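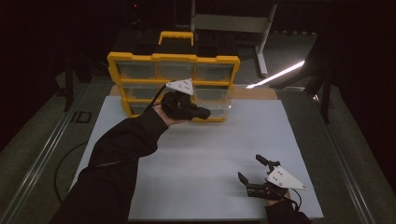
그림 2. 노란색 테두리의 수납함 앞에서 왼손으로 잡은 검은색 그리퍼와 작업면 위의 다른 그리퍼.

4.2 가정 내 손 운동의 지속과 아침 뻣뻣함

본 절에서는 손 골관절염이 있는 성인이 집에서 실시한 손 운동을 얼마나 꾸준히 계속하였는지, 그리고 그 정도가 아침 뻣뻣함의 지속 시간과 어떤 관계를 보였는지를 검토한다. 대상자는 Skukmont 지역의 Ukent 재활의원 외래를 통하여 모집한 68명이다. 모집은 8월에 시작하였으며, 최근에 손 수술을 받은 사람과 염증성 관절염으로 진단된 사람은 제외하였다. 대상자는 운동군과 교육군의 두 집단으로 무작위 배정되었다.

운동군은 네 주 동안 매일 아침과 저녁에 정해진 동작을 실시하였다. 동작은 손가락을 천천히 펴고 굽히는 것, 엄지를 각 손가락 끝에 대는 것, 그리고 Fodor사의 부드러운 점토를 쥐었다가 놓는 것으로 구성되었다. 통증이 평소보다 심한 날에는 점토 동작을 생략해도 좋다고 안내하였다. 교육군은 관절 보호에 관한 소책자를 받았고, 평소의 생활을 유지하도록 요청받았다. 진통제의 사용은 양 군 모두 제한하지 않았으나, 복용한 날은 기록하게 하였다.

기록에는 Samby 일지 앱을 사용하였다. 앱의 조작이 어려운 대상자에게는 같은 항목으로 된 종이 일지를 제공하였다. 종이 일지를 선택한 사람은 고령자에 많았는데, 기입의 누락은 앱을 사용한 사람보다 오히려 적은 경향이 있었다. 이 점은 사전에 예상하지 못한 결과였다. 앱에서는 기입 시각이 자동으로 남지만 종이에서는 그렇지 않으므로, 며칠분을 한꺼번에 적었을 가능성을 배제할 수 없다.

아침 뻣뻣함은 기상 후 손을 불편 없이 쥘 수 있게 될 때까지의 시간으로 정의하였다. 운동군에서는 이 시간이 기간의 후반으로 갈수록 짧아졌고, 저녁 운동을 거르지 않은 사람에서 그 변화가 더 분명하였다. 한편 아침 운동의 실시 여부와는 뚜렷한 관련이 관찰되지 않았다. 뻣뻣함이 심한 아침에는 운동 자체를 미루는 사람이 있었기 때문에, 원인과 결과의 방향을 이 자료만으로 판단하는 것은 어렵다. 악력에 대해서는 두 군 사이에 의미 있는 차이를 인정하지 못하였다. 네 주라는 기간은 근력의 변화를 보기에는 짧았다고 생각된다.

운동을 중단한 사람은 2명이었으며, 모두 운동군에 속하였다. 한 명은 여행을, 다른 한 명은 엄지 기저부의 통증을 이유로 들었다. 후자의 경우 통증은 점토 동작을 중지한 후 가라앉았다고 보고되었다. 이와 같은 증례를 고려하면, 엄지 기저부에 증상이 있는 사람에게는 쥐는 동작의 강도를 처음부터 낮게 설정하는 것이 바람직하다.

종료 후의 면담에서는 저녁 식사 뒤와 같이 이미 정해진 생활 습관에 운동을 붙인 사람이 계속하기 쉬웠다고 말하였다. 반대로 앱의 알림에 대해서는 의견이 나뉘었다. 도움이 되었다는 대답도 있었으나, 외출 중에 알림이 울려서 꺼 두었다는 대답도 적지 않았다. 향후의 연구에서는 알림 시각을 대상자가 스스로 정하는 방식을 검토할 필요가 있다. 계절의 영향에 대해서는, 본 자료가 더운 시기에 시작된 것이므로 겨울의 증상에 그대로 적용할 수 없다는 점을 덧붙인다.

교신저자: Tomomi Amano

논문 검색
제목, 저자, 핵심어 입력
상세 검색

관련 논문
손 골관절염 환자의 야간 보조기 착용과 수면의 질
종이 일지와 전자 일지의 기입 누락 비교
고령자의 가정 운동에서 가족 참여의 역할
엄지 기저부 통증에 대한 관절 보호 교육

문의하기 | 저작권 안내 | 맨 위로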